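홈 | 활동기록 | 일정 | 자료실 | 로그인
인쇄하기 | 이메일로 보내기

2025년 11월 28일 금요일
로봇동아리 작업노트 - 천 다루기 과제 (팀 Stellik)

오늘은 에코백만. 상자 쪽은 손 안 댐. 시작하자마자 그리퍼 영점 틀어져 있어서 다시 잡음. 지난번에 끄기 전에 홈 위치로 안 보낸듯. 끄기 전에 꼭 보낼 것!!

손잡이 잡기는 그럭저럭. 문제는 가방 몸통. 캔버스천이 뻣뻣해서 접힌 데를 집으면 미끄러지고, 세게 누르면 천이 뭉쳐서 손가락 사이로 안 들어옴. 접근 각도 90도로 수직으로 내리는 것보다 좀 눕혀서 밑단 쪽으로 넣는 게 나아 보임. 아직 감으로 하는 얘기고 비교는 제대로 못햇음.
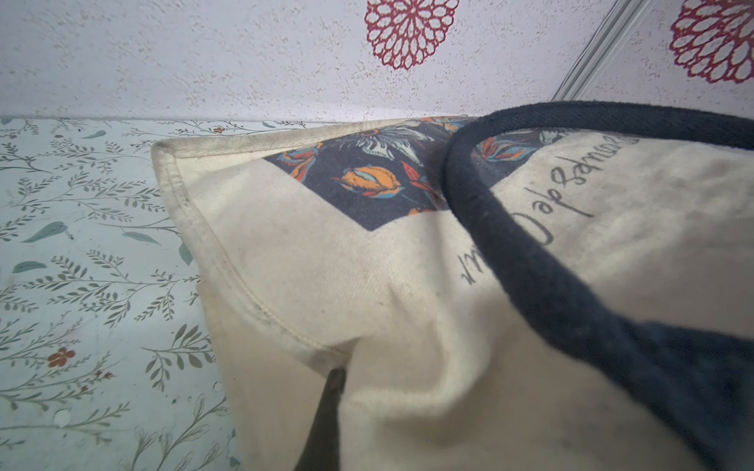 힘 제한값은 28로 낮춰둠. 원래 값은 설정파일 맨 위에 주석으로 적어놨으니 지우지 말것. 더 낮추면 손잡이 들다가 놓침. 손잡이용이랑 몸통용 따로 두는 게 맞는 것 같은데 Ovia 스크립트가 값을 하나만 받음. 고쳐야 함.

녹화는 5회분만 저장. 나머지는 중간에 통신 끊겨서 버림. 타임아웃 3000ms로 늘리니 좀 덜 끊기는데 원인은 모름. 케이블 의심중.

다음에 할 것
- 눕힌 각도랑 수직 비교, 시작 자세 똑같이 맞춰서
- 스크립트에 힘 값 두 개 받게
- 케이블 바꿔 끼워보기
- 12월 중간발표 자료에 넣을 영상 고르기. 실패한 것도 하나 넣자
- 그리퍼 끝 고무 닳았는지 확인, 닳았으면 Skelleck에 주문 (배송 느림, 미리)

배터리 충전 걸어놓고 감. 먼저 오는 사람이 빼주세요

이전글 | 목록 | 다음글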